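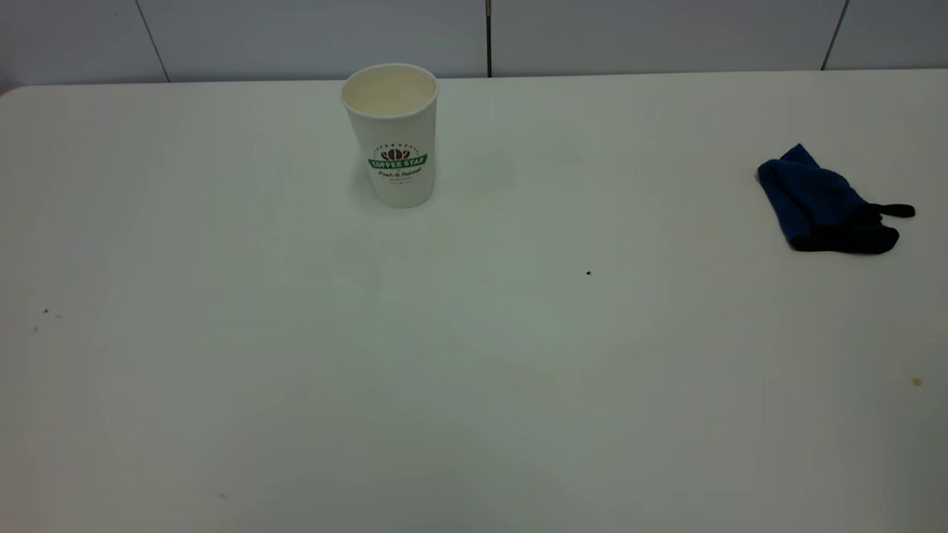

Workspace camera view: a paper cup, a blue and black cloth item, and a table with some history.

Perception and Planning Software Engineer, Manipulation
Skellau, full time, on site

Most of our perception stack's opinions about the world are formed from views like this one. It is usually right about the cup. The dark folded thing on the right has, over the past few months, been reported as a glove, a hole in the table, two separate objects and, for one memorable afternoon, the robot's own wrist. We would like to hire somebody who reads that sentence and starts wondering which of those was a segmentation problem and which was a stale transform.

Skellau writes the software that lets robot arms clear and reset work surfaces. We don't build arms. Our customers have arms, and they also have tables, and the things left on those tables were never consulted about our object model. Our main product is Ekevov, a runtime that takes camera input, decides what is on the surface and what can be done about it, and hands a motion plan to whatever controller the customer bought before calling us.

The job sits between two teams that share a wall and disagree about whose bug it is. Perception, led by Naveed Minhas, produces object hypotheses with masks, poses and a confidence number. Planning, led by Hollis Villanueva, consumes those and has strong feelings about the confidence number. You would report to Hollis, sit nearer to Naveed, and own the interface.

What you'd be working on

The scene representation inside Ekevov. It started life as a struct and has since acquired 211 fields, several of which are called "valid" in different ways. You would be allowed to delete some. You would be thanked.

Small marks and stains. A black speck or an orange-brown spot on a white surface is not a graspable object, and the planner should not be routing around it as if it were a bolt. It may be a crumb, though, and a crumb matters to the wiping routine. We want this decided in one place. At present it is decided in 3.

Soft things. Our grasp planner was designed for rigid objects and treats cloth as a rigid object that is lying to it. We have a decent folding-state estimator on a branch and no one with the hours to get it merged.

Pale cups on pale tables. White paper against off-white surface is not a lot of contrast, and the soft gray shadow beside a cup can end up inside its mask, which moves the grasp point. A printed logo helps the detector more than we would like to admit, so part of the work is making sure we still find the cup when the logo faces the wall.

Replay tooling. We have an internal tool, Edard, that replays logged runs through new builds and reports where the decisions changed. It is good. Its interface was made by people who had already memorized what every column meant. If you enjoy making tools other engineers will use without asking you first, there is a lot of room here.

What we need from you

Solid C++ and Python, and some experience getting the two to talk in a process that isn't allowed to stop.

Comfort with coordinate frames. You don't need to love them. You do need to be able to draw the tree on a whiteboard and find the arrow that points the wrong way.

You have shipped something that ran on a physical robot, or on a machine that moves, for people who were not you. School projects count if somebody else had to keep them running after you left.

A working knowledge of either 3D perception or motion planning. If you have both, Naveed and Hollis will each try to recruit you at lunch.

Clear writing. Our design reviews happen in documents, and the comments are frank.

You don't need a PhD, and you don't need to have trained a large model. We have people for that and they would like somebody to tell them what the planner needs.

What the work is like

There are 15 of us. The on-call rotation covers customer deployments and comes around for a week at a time. The usual cause of a call is a changed light fixture or a nudged camera, so you'll get good at asking polite questions about ladders. Meetings are held before noon and the afternoons are left alone.

New engineers spend their first 2 weeks on Krishnan, our test cell, fixing small things and learning how the logs read when something goes wrong. After that you pick up a real piece of the scene representation, with a reviewer from each team. This means you get two sets of comments, and they will conflict. Sorting that out is a fair sample of the job.

Pay is in the written range we send to every applicant before the first call. Health coverage begins on your start date. We can help with moving costs.

How to apply

Send a resume and a short note through the form on our careers page. In the note, tell us about a perception or planning bug you chased for longer than it deserved, and what it was in the end. A page is plenty. Please skip the cover letter about your passion for robotics; we'll assume you have some.

The interview is a phone call with Hollis, a take-home exercise using logged data (paid, and capped at an afternoon), and a visit where you go through your exercise with both teams. You will hear from us after every stage, including when the answer is no.

Applications are open through the end of March. Questions about the role can go to Naveed Minhas using the same form. Put "scene interface" in the subject line or it will be sorted with the invoices.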